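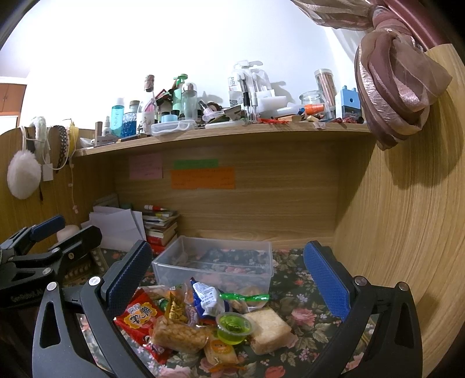
What does an undercut need to work?
A gap to drop into and a big step between old tyre and new. If the fresh set takes two laps to warm up, most of the gain has gone before the other car even stops.

Race Strategy, handout 6: pit windows and tyre life

Read before the seminar. Bring a calculator, phones are fine.

1. Terms
Stint: laps between stops, or between the start and first stop.
Pit loss: time lost by driving through the lane and stopping, against staying on track. Includes slow entry and exit. NOT the same as the time stationary, people mix these up every year.
Deg: how much slower the tyre gets per lap. Given in seconds per lap.
Window: the laps in which a stop makes sense. Opens when you have a gap to drop into, closes when the tyre drops off badly.
Out lap / in lap: first lap on the new set, last lap on the old. Both matter more than students think.

2. Undercut
Car behind stops first. Gets new rubber while the car ahead is still on old. Leader responds a lap later, comes out behind if it worked.
Works best: high deg, quick warm-up, clear track on exit.
Fails: traffic, slow stop, cold tyres. Also if the leader's in lap is very strong.

3. Overcut
The other way round. Stay out, push on old tyres in clean air while the rival struggles with warm-up or gets stuck behind slower cars. Rarer. Street circuits mostly, and cool days. Low deg is a must.

4. Worked case: Kirevar circuit
Race length 74 laps. Team Soltodel leads, Jostum is 2 seconds behind. Same compound, same age.
Jostum stops first. Say new tyre gain is 1.5 s on the out lap, then leader stops next time round. Equal stops.
Gap at start 2.0, gain 1.5, so Soltodel still ahead by 0.5. Undercut fails.
Now let Soltodel wait one more lap. Another 1.5 gained. Jostum ahead by 1.0.
So one lap of delay decides it. We ignored in lap pace and warm-up, put them back in for the excercise.

5. Safety car
Field slows, so pit loss shrinks, as the cars you race are covering less ground while you're in the lane. Cheap stop. If you stopped the lap before, bad luck, nothing to be done.
Check the pit entry is open. Check you aren't stacking both cars, second one waits. Under the virtual version the saving is there too but can vanish if it ends while you are in teh lane.

6. To do
a) Redo the Kirevar case with a slow stop for Jostum, 1 second lost. Who leads?
b) Same, but with deg doubled. State what you assume about the gain.
c) Read the Chatzigeorgiou notes on stint length, first part only. The graphs at the back use a different sign for deg, careful.

Hand in a) and b) on one sheet. Show working. Next handout covers fuel load and why the lap times in section 4 are too simple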